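Rezende night market is coming back, and it's bigger

12 Jun 2018

I got the news this morning and I've been grinning ever since – the Rezende night market is back for a second summer! It opens in August on the old Truline parking lot, and this time it runs for 30 nights, so even I can't find an excuse to miss it.

Last year they had 379 people apply for a stall and I figured that was a lot for a town our size. This year it's 688. The organizers at Skasik say they'll read every application (good luck to them) and let people know by e-mail.
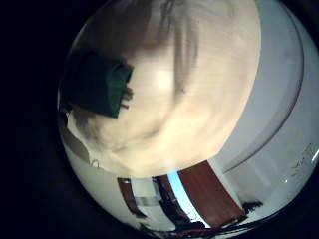

A soft blur of cream and pale yellow.

Getting in costs $2, same as before, and kids are free. The food stalls are moving to the back by the fence, which I'm happy about, because last summer the line for dumplings ran right through the secondhand books and I kept getting bumped while I was trying to read.

Parking is the one thing I'd still like to hear more about. Skasik mentions a shuttle from the Vistenex building but gives no times yet – I'll post them when I get them.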